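Home Features Work Life Back Issues Subscribe

The Second Life of a Small Box

4 min read

Vasiliki Tzavaras keeps her boxes flat, under a shelf in the packing room at Sidell. She started in December, when the mail-order side of the business ran out of new cartons and the supplier, Sturker, quoted a wait of 29 days. Until then every used box went straight to recycling.

Now most go out again. A box has to pass a short check first, and the check starts with the flaps. Bent flaps are fine. Torn ones are usually not, unless the tear stops well short of the fold.

"People look at the sides," Tzavaras says. "The sides hardly ever fail. It's the folds and the corners."

A plain table is enough for the job, with a spare sheet of cardboard laid down as a work surface. Daylight helps, as shallow creases are hard to see under a ceiling lamp. 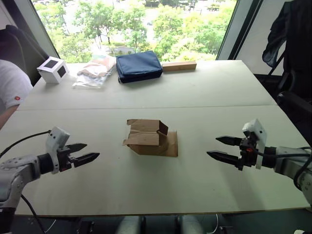

Standing It Up

A crumpled box can often be brought back by hand. Tzavaras opens all the flaps, pushes the walls out from the inside and runs a thumb down each corner. Then she sets the box upright and lets go. If it leans, she folds it the other way along the same creases and tries again. Small boxes are easier than large ones, and a shape close to a cube is easiest of all.

She gives each box 2 tries. After that it is cut up for padding.
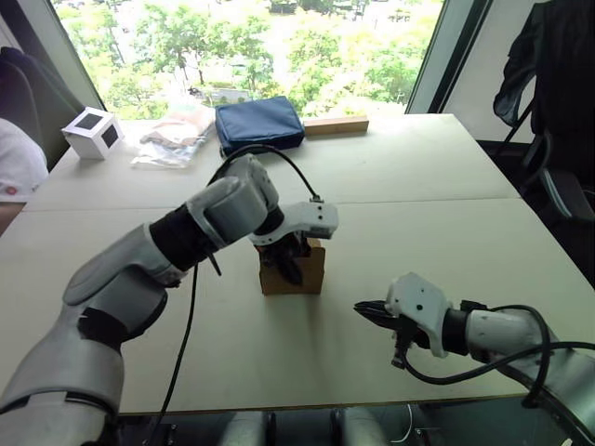

Issue 60

The top is closed last. Short flaps go in first, then the long ones, and the tape should run past the edge by 3 inches on each side. Old tape stays where it is if it lies flat. Pulling it takes the brown surface paper along, and new tape will not hold on what is left.

Flaps on corrugated board also soften with use. Pinch one near the fold and bend it a little. It should push back. A flap that hangs loose can be backed with a strip cut from another box. 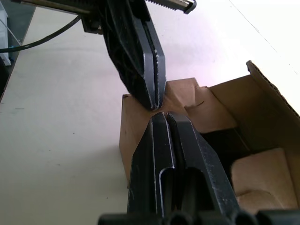
A flap held at the near edge of an open box.

Sidell now buys new cartons only for orders going to Wirnavside, where parcels change trucks twice. Everything else ships in what is on the shelf. Labels are covered with plain paper before the new address goes on.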